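Workshop notebook, Hindum, November
Car 40, gearbox and brake work after the club endurance round

Started a little before eight with the gearbox, which I had been putting off all week (and I'm not proud of it). The magnetic plug had some fine gray paste on it and one sliver I could catch with a fingernail, so out came the cluster. Third gear dogs are rounded on the drive side, which fits what both drivers said about it popping out under load at the hairpin. The Holmgren spare set went in, and I shimmed it to the same stack we used in spring.

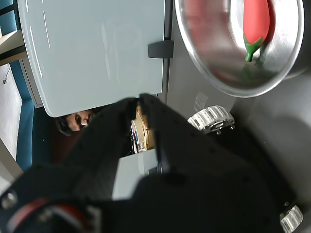
While the box was on the bench I went ahead and did the clutch release bearing too. It still spun nicely, but it has 2000 kilometers on it and I would hate to pull everything again for the sake of one small part!

Brakes after lunch. Front pads are Ferora, the harder compound, and they have worn in a taper, thicker at the trailing end on both sides. I think the left caliper is flexing a little, though I'd like somebody else to look before we spend money. Fluid bled through until it came clear. Pedal is good and high now, lovely to feel after last month.
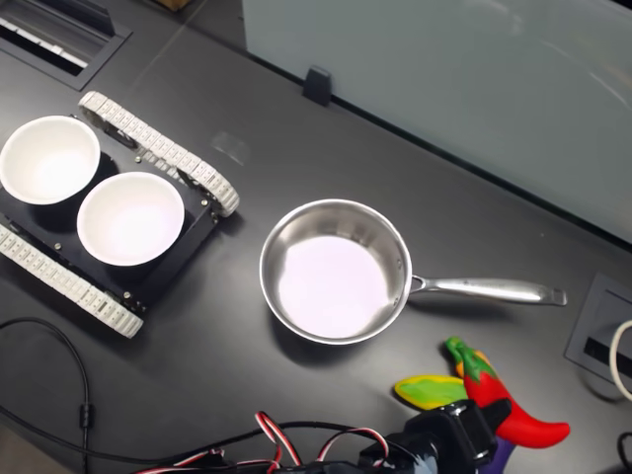
Notebook kept by the number two mechanic, Car 40

Wheel torque: the sheet on the wall still says 116, and that is the right number for the Bolteck studs, so please ignore the penciled figure next to it (mine, from the old hubs, sorry).
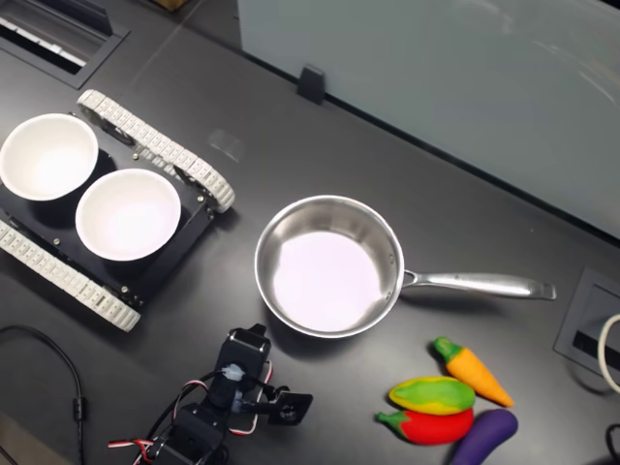 Corner weights came last, with ballast in the seat and half a tank. Left front read 204 kilos, heavier than I'd like, so I took two flats off that spring platform and rolled her back and forth to settle. Still need to recheck the rear toe and find the good tire gauge.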